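镇图书馆阅览室将延长开放时间

2018年6月7日　本报讯

Listthorpe镇图书馆管理方昨天公布了新的开放安排。阅览室平日关门时间由下午五点改为晚上八点，周末仍按原来的时间开放。新安排先试行到学校秋季开学，之后再决定是否保留。

今年三月，图书馆向持证读者发出问卷，收回275份，其中174份希望傍晚以后还能进馆。填写意见较多的是在Hundale工业区上班的居民，他们下班回到镇上时，图书馆多半已经关门。也有家长提出，孩子放学后到馆里写作业，刚坐下不久就要收拾书包。

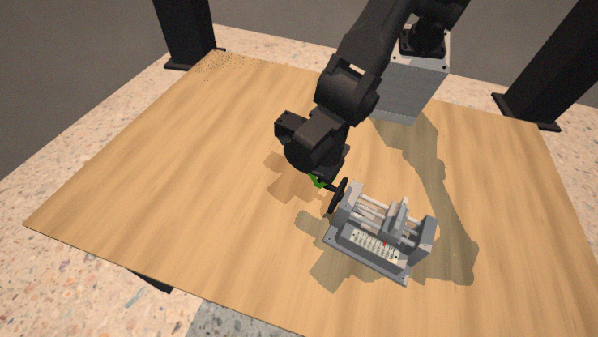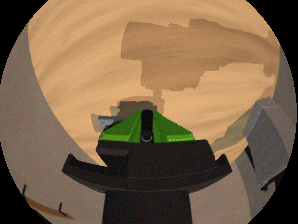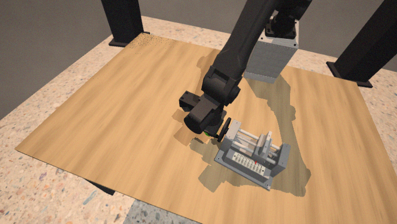 木质桌面，纹理清晰可见。

延长时间当然是好事，可是末班公交怎么办，Nazanin Shojaei在征求意见会上问道。她住在Hundale，从图书馆门口开往那边的最后一班车七点二十分发车，要待到闭馆，就只能走路或者请家里人来接。她希望图书馆和公交公司先把时刻对好，再印新的时间表。

图书馆方面答复说，已经同经营这条线路的Robles客运公司谈过一次，对方同意研究加开一班八点十五分的车，但要看试行头几周的乘客情况，目前没有定下日期。在加班车开通之前，读者可以在一楼服务台登记拼车，登记表每天下午四点更换。

晚间时段只开放一楼阅览室和报刊区，二楼的地方文献室照旧下午五点关门，需要查阅旧报纸和地籍图的读者仍须提前预约。借书和还书在晚间都可以办理，办新证、补证和缴纳逾期费则要在白天来。儿童区晚上七点熄灯，十二岁以下的孩子七点以后须有大人陪同。

座位也有调整。阅览室现有90个座位，其中11个靠窗的位置将留给需要使用电脑的读者，每次使用不超过两小时，没有人等候时可以续用。其余座位不预约，离开超过半小时的，工作人员可以把物品收到服务台代管。

试行期间增加的照明和人工费用由镇里的文化经费支付。原定今年更换的二楼地毯因此推迟到明年。一楼洗手间的维修不受影响，承包方Clerkus装修公司仍按原计划施工，施工期间读者请使用侧门旁边的洗手间。

新的时间表将贴在图书馆正门和镇公所的布告栏。对试行安排有意见的读者，可以填写服务台的意见卡，也可以把书面意见投进正门右侧的还书箱，信封上请注明“开放时间”。

联系编辑部　|　版权所有，未经许可不得转载　|　返回顶部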